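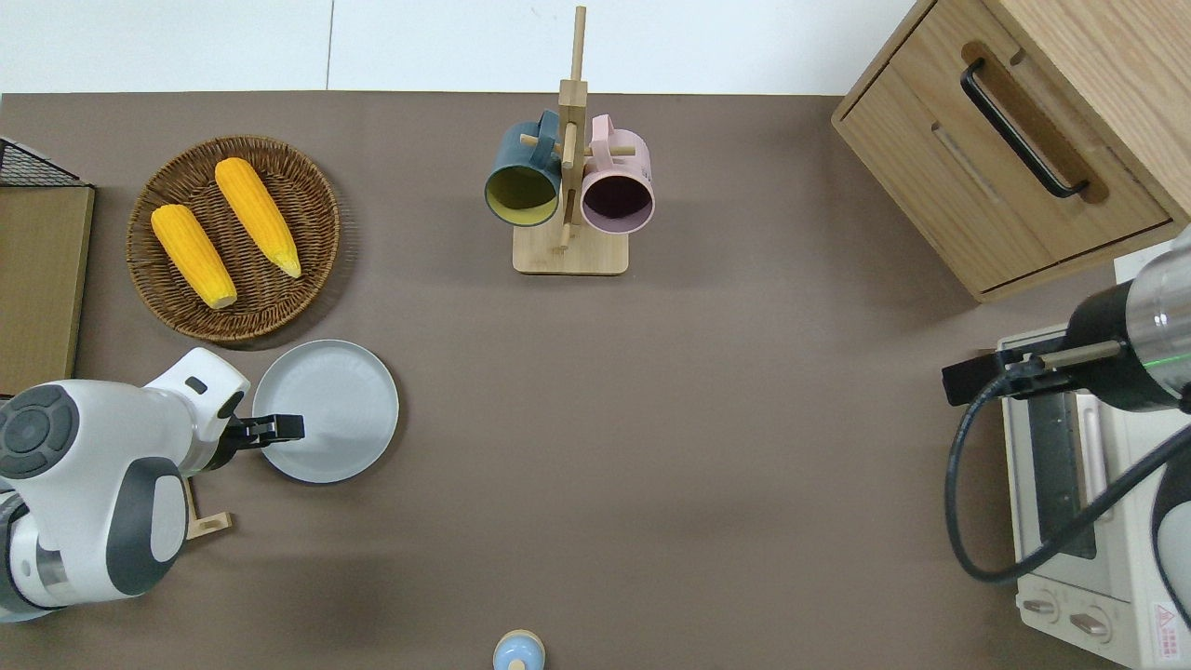
Setting up a Solbridge kitchen task, and what to check before you pay for one

Solbridge sells its two-arm bench kit with a ready-made "table tasks" package. The sales page says you can be running in an afternoon. Ours took nearly 7 hours, most of it spent on steps the manual skips. The order below is the one I would use again.

1. Bolt both arms down before you lay anything out. The clamps supplied are fine for a demo and not much else.

2. Put out the things the arms will handle. Start with a basket, a plate and a mug tree. Leave the oven door for another day, whatever the brochure promises.

3. Run the cable check with each arm at full stretch. The setup program passes a cable that hangs in a loop. I wouldn't, so tie it back and run the check again.

4. Teach the plate first. Bring the open gripper in low over the rim, stop, and save the position. Do this 5 times from different starting points. The manual asks for one, and one gave us poor results.

5. Move on to the corn. Solbridge lists it as an "easy" item. Lower the grip force to 6 on the settings page and try a single ear before you trust the word "easy".

6. Do the mugs last, and try each one on its own.

The package claims a success rate of 78 per cent. I can't find out which objects that covers, or who did the counting. Ask for the test sheet in writing. Bandlow, who resell the kit, sent us a leaflet instead.

Support is charged separately after the first month. Get that price before ordering too.

Last updated January 19, 2018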